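Teaching a Gripper to Pick Up Boxes: What We Learned From Recording 800 Demonstrations

Student project report, Team Wesel
Bello Oyewole, Bergþóra Steinarsdóttir, Grethe Vestergaard
Supervisor: Arnaldo Bastos

Our question going in was pretty simple. If you want a robot to learn to grasp small packages from camera pictures alone, how should you collect the examples? We had one arm, a two-finger gripper with a small camera by the wrist, and the lab at Pulthorpe every Wednesday until March. We loved almost every minute of it!

How we recorded

One person guided the arm by hand while another set out the package and pressed start and stop. A third kept the log. Each demonstration began with the fingers open and the package somewhere in view of the wrist camera, and it ended when the package had been lifted and put back down. We moved and turned the package between runs, and we swapped roles after every batch (guiding the arm is tiring, and you get sloppy without noticing).

By the end we had 800 demonstrations. Going through them took longer than making them. We threw out 319, mostly because the recording started late or the person guiding bumped the package on the way in. Bergþóra wrote a little script that plays each run at double speed, so two of us could vote keep or drop over lunch.

What surprised us

Our first batches were too neat. We kept setting packages down in the same few spots, and the first model we trained was great there and hopeless everywhere else. Grethe suggested drawing positions at random from a list before each run, and the next model was so much better that we cheered out loud in the hallway.

Tall, narrow cartons standing on end were the hardest. A small error in the approach knocks them over, so we slowed down for those and recorded extra approaches from farther back. If we did this again we would start with them, while everyone is still fresh!

Next up is a second set with two packages at a time.

A tartan carton beyond the open fingers, wrist camera view
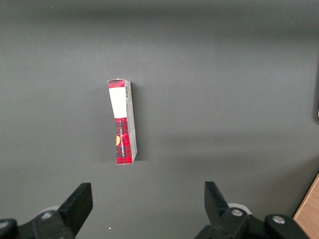 Reading time: 2 min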